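Subject: Re: [civmont-residents] Who counts as a resident for the common land register?

Hi all,

Sorry for the long one, I got home late from the county office and wanted to get this down while I still remember it.

Gwilym Kemeys wrote:
> Can somebody explain to me what the county is doing with the
> register? My mother grazed sheep up there for 36 years and now
> I get a letter saying her household is "under review." Is this
> because of the Plaltov families? And do we have to send papers
> back by July or not? The letter says two different things.

Gwilym, you're right that the letter says two different things. Page one says July, and the form stapled to it says "within the review period," which isn't defined anywhere. I asked Angharad Ifans at the records desk and she said to go by page one. She also said she has had that same question all morning, so maybe they'll send out a corrected one. I wouldn't wait for it.

As for what's going on, the register of people with rights on the common has 1193 names on it. When the county moved everything over to the new system, the clerks found 177 entries with no birth record or proof of household behind them. Some of those are surely people who got added as a favor years ago. But a lot of them are old families whose papers were in the Vimetti Road annex when the basement flooded, and I'd bet good money your mother is one of those.

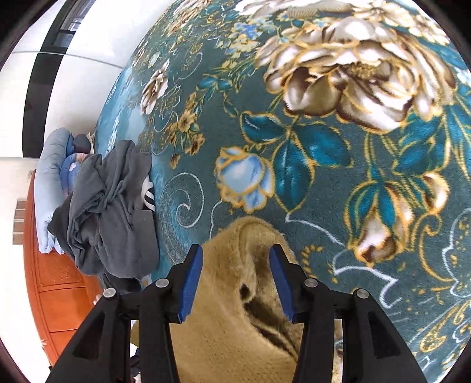
Does a household under review lose its grazing rights in the meantime?
Everything stays as it is until the review closes, and the county has to give written notice before it takes a name off.

So please don't sell any animals over this! I heard one family on the Plaltov side was thinking about it, and I really hope somebody has talked to them.

About the Plaltov families – I know how people feel, and I've heard the talk at the feed store same as you. Most of them came onto the register through marriage, and that was allowed under the old rules. Councilman Berwyn Penry wants to take them all off in one go. Beathag Ritchie wants each case heard separately, even if it takes years. I'm closer to Beathag on this, but I do see why Berwyn's people are fed up. There are only 2 clerks working on the whole thing and neither one is full time.

What worries me more is that the council keeps putting off the vote on what "resident" even means. They've had the Chowdhury report since before the last election and it has been "noted" at three meetings now. Noted! I could have noted it myself for free.
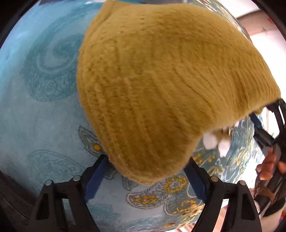
What can you send in if the birth record is missing?
A school record, a baptism entry or a signed statement from two neighbors already on the register will do, as long as one of them shows the Civmont address.

Angharad said the neighbor statements have to be originals, no photocopies, and each neighbor signs on a separate sheet. I have a stack of the blank sheets on my kitchen table if anyone wants some. Gwilym, I'm happy to sign for your mother, and I'm sure the folks at the top farm would too.

The next council meeting starts at 7 pm, upstairs in the old library. If you want to speak you have to put your name on the list by the door before it starts, and they were pretty strict about it last time.

Trefor Prydderch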